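OK I have been threatening to do a thread on folding small cloths for months and it is Wednesday and I have coffee, so let's go. Dish cloths, dust cloths, napkins, the lot!

Background for new people: I fold a LOT of cloth. I do the linens for Lidirberg, which is a little guesthouse with a cafe on the ground floor, and every table, sink and coffee machine in the place eats cloths all day long.

I used to stuff them in a drawer. You'd open the drawer and a sort of cloth lasagna would rise up at you. Then my friend Josué Bezerra showed me the square fold and I have been unbearable about it ever since.

First thing: the surface. You want flat, wide and pale. I love a white tabletop for this. You can see every edge of a gray or navy cloth against it, and you can see straight away if a corner has wandered off.

(It also shows up every speck of lint and dirt, so be ready for that. I do a wipe before I start and another halfway through, and there is always something to wipe. Always!)

Second thing: height. If you're bending over to fold, the table's too low, and you'll feel it by the end of the second basket. Mine comes up to about my hip bone and I can go for an hour with a podcast on.

Third thing, and this is the one people skip: let the cloths cool down after the dryer. Warm cloth is floppy and lovely to hold but it slides out of the fold while you're reaching for the next one. Give it ten minutes. Have a snack.

Now the fold! Lay the cloth out with the care tag at the bottom left. If there's no tag, pick a corner and be loyal to it.

Smooth from the middle out. Flat hand, don't pull. Pulling stretches the weave and then your square is a diamond and you'll be cross with it.

Bring the top edge down to the bottom edge. Run your hand along the fold once. Then right side over to left. Run your hand along again. For a small cloth that's it, you have a square, well done you.

If it's a bigger one (tea towel size) I do thirds first, then halves. Thirds feel fiddly for a day and after that your hands just know where to go. 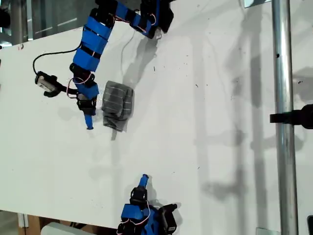 Dark gray with the faint lighter stripes, folded to a squarish shape. Bottom left corner still needs a tidy!

OK so let's talk about that corner, because it's the most common thing that goes wrong and it's so easy to sort out.

A crumpled corner with a bit of fold hanging down usually comes from the layers not lining up underneath. You can press on the top all day and it won't help. Lift the top layer, find the corner that's bunched, draw it out toward you with one finger, and lay the top back down.

Then press. A flat palm for a slow breath. I don't iron dish cloths and I don't think you should either, life is short and the sink is wet.

Stripes and ribbing are your friends, by the way. If the lines run straight across the top of the square, your fold is straight. If they're tilting, open it up and go again. With plain cloths you're guessing a little.

This is why I've slowly been swapping our plain ones for striped. The ones we have at Lidirberg are from Ballby, in a charcoal color, and I like them so much I bought a stack for home. They hide coffee. I can't tell you how much coffee they hide.

Someone asked last time about plastic wrappers and bags. My rule is that packaging leaves the table before the folding starts. Clear plastic is so hard to spot on white, and I've folded a wrapper right into the middle of a napkin more than once. A guest at breakfast shook one out with a crinkle and we both had a good laugh, but still.

So: little bin by your foot, plastic goes straight in.

Light! I forgot light. If you can get it coming in from one side, do. Shadows show you the lumps. A cloth that looks perfectly flat under an overhead lamp will have a whole little hill in it once the light comes in low. I fold near the window in the morning for exactly this.

The annoying bit is when something tall throws a shadow right across where you're working and you keep trying to smooth it out. I have tried to brush a shadow off a table. With feeling.

Stacking: put the folded edge toward you, every single time. Then you can grab one from the drawer without dragging its neighbors along. Stand them up like files if the drawer's deep enough. Mine holds up to 1,000 if you believe the man who sold me the cabinet (I do not believe him).

I keep three stacks. Kitchen, bathroom, and "has seen things." The last one is for floors and bikes and the dog. When a kitchen cloth gets a stain that won't budge, it moves along the line. It's a nice long career for a square of cotton.

Kids are great at this, by the way. My niece is five and she does the napkins at our house. Her squares are a bit free-spirited and I put them out on the table exactly as they are.

Washing, very quickly, because I'll get asked. Warm wash, no fabric softener on anything that's supposed to soak up water. Softener leaves a coating and then the cloth just pushes the puddle around. If yours are already doing that, run them once with plain white vinegar and no soap. Big difference!

Also wash dark grays separately the first couple of times. I had a May of slightly gloomy pillowcases before I learned that.

Replies so far: yes, microfiber folds fine, but it grabs lint off everything, so fold it first while the table's clean. And no, rolling isn't wrong! Rolling's great for baskets. I just like a drawer full of squares.

Next thread is fitted sheets. I've been practicing on the big ones at work and I'm getting somewhere. If you've got a method you swear by, send it over, I'll try every one of them this weekend and report back.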